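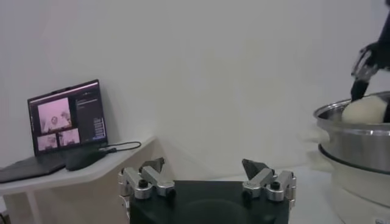
4. Storage stability of the blended fuels

4.1 Samples and tank conditions

The blends were drawn from the same batch used for the engine runs in Section 3, so any difference seen here comes from storage and from nothing upstream. Base gasoline was winter grade. Ethanol was added by volume, then the drums were rolled by hand and left overnight. We kept 14 drums in all - half vented, half sealed - in the unheated shed at Vanow, on pallets, out of direct sun. Sampling started in January. A bottom sample and a mid-level sample each time, bottom first.

Water content by titration. Acidity by the usual color change method. Vapor pressure on the bench unit, the older one, as the newer one was away for service during the first weeks. Cross-check between the two units is in the appendix. The offset was small and we did not correct for it.

Drums were supplied by Skidalora and had a painted inner face. This matters more than we thought at the start, see 4.3. Two drums showed rust at the bung and were swapped before filling. No drum was reopened between samplings, execpt where noted in the log.

4.2 Water pickup

Sealed drums stayed close to their starting water content over the whole period. Vented drums did not. The rise was slow at first, then faster once the nights got milder and the shed air turned damp. Higher ethanol blends took up more water, as expected, but also held it in solution longer. Phase separation was seen only in the low blend, and only in vented drums. First sign was a haze in the bottom sample. A clear lower layer came later.

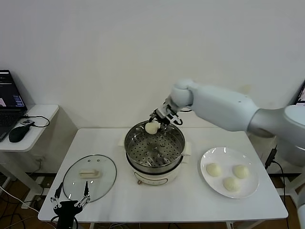

Figure 4. Gripper holding a steamed bun above the steamer, with a plate of buns alongside.

Temperature swing seems to be the driver more than average humidity. A drum breathes in when it cools, and what it breathes in is whatever the shed holds at 4 in the morning. Small rural stations with a half-empty tank and a plain open vent are in the same position, and many of them turn the tank over slowly in winter. Fill level was not varied in this work. It should have been. Ruotsalainen used a fuller tank and reports less pickup, which fits, though the blends there were different and the two sets can't be laid side by side.

One vented drum (low blend) was left out of the averages. Its vent cap was found loose and we could not say since when. Leaving it in moves the curve up a little and does not change the order of the blends.

4.3 Acidity and deposits

Acidity rose in all vented drums. In the sealed drums it rose in the high blend only, and late. We first put this down to the ethanol lot. A second lot behaved the same way, so the lot is probably not the cause. The drum paint is now the main suspect - softening was found on the inner face of the high blend drums, mostly near the bottom seam, and wiped off brown on a cloth.
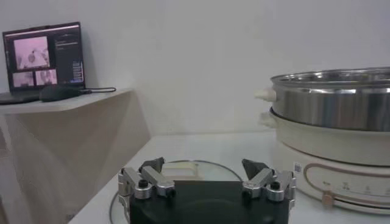
Filter tests were run on 535 mL portions, one pass each, no rinse. The high blend left a sticky film that took longer to weigh to a steady value. The low blend left mostly dry grit, likely rust. Base gasoline with no ethanol left next to nothing. Film and grit were not analysed further here; Ogbonna has the retained filters and the work on them is separate.

Vapor pressure fell in vented drums, the light ends simply leave. After 30 weeks the vented low blend would no longer have met the winter limit we started from. Cold start trouble would follow in an older car. Sealed drums stayed inside the limit throughout.

4.4 Limits of the storage tests

Drums are not tanks. Surface to volume is higher, the walls are thinner and they cool quicker, so our rates should be read as a worst case. The Aritz site data, from a buried tank, show a much flatter water curve over a simular period. 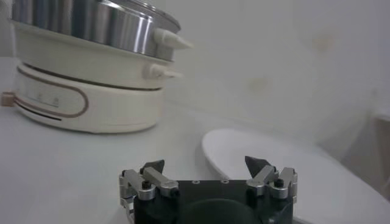
Repeat drums agreed well on water and less well on acidity, where the spread within a blend was at times as wide as the gap between blends. Statements on acidity above are for direction only. A coated tank and a bare one should be run together, same fuel, same vent. This was planned by Tanko Ogbonna for the second season and the drums are already marked up for it.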